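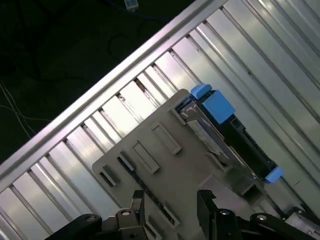 How often should I sweep the flue on a small wood stove? Once a year at the very least, and a second time in February if you burn every day through the winter, as most of the folks in this data set do.

Bralar Stove Log, read me first

Hello, and thanks for downloading! The file holds 742 burn records kept by households heating with the Bikum and Drosorov stoves, one row per fire, written down by the people who lit them (so please be kind about the spelling). Last updated 27th September.

Columns: stove, wood type, months seasoned, time lit, time out, room temperature at the start and end, notes. Temperatures are in Fahrenheit. A blank means the person didn't write it down. It doesn't mean zero, and I've had to fix that in my own charts more than once.

Known problems: 3 households changed stoves partway through, and they're marked "moved" in the notes. Wood type is whatever the household called it, so "mixed" covers an awful lot of ground.
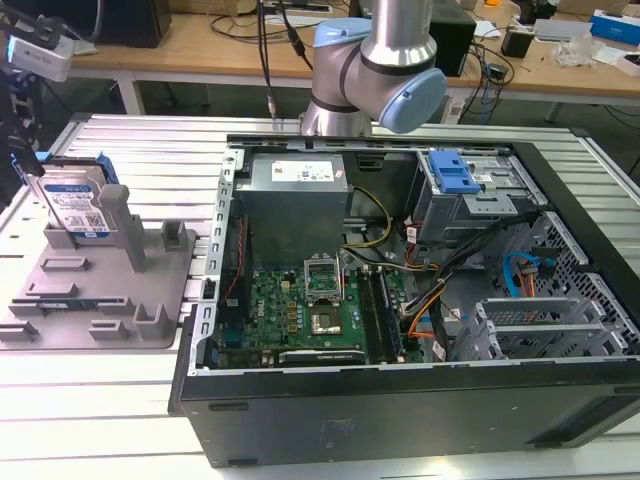

Nayeli Chávez wrote back that the seasoning column is the one she trusts least, as hardly anyone remembers when their wood was split, and she'd leave it out of any averages. I've kept it in, but do take her advice to heart.

Use the records however you like, and send corrections to Yamuna Warrier or to me.

Rigoberto Ayala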